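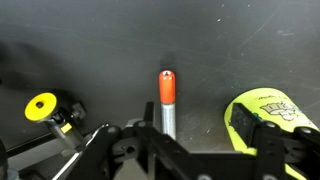
Pedadus opens exhibition on the Jamham dance hall fire

The local history group Pedadus will open a new exhibition on the fire which destroyed the old Neagu Ballroom. Entry is free for all visitors.
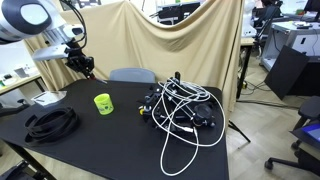

CLERKANPORT – Jan 21, 2024

The Neagu Ballroom stood on the river road between Clerkanport and Jamham and could receive 600 guests in one evening. It burned down in a night in August, and two fire companies worked until the morning. All guests came out safely – the band lost its instruments.

The exhibition has nine panels with newspaper pages, menus and letters from former guests. Pedadus has collected 2,230 items on the ballroom and continues to accept more. Families who keep old tickets or programs are kindly asked to bring them to the Pedadus office in Clerkanport.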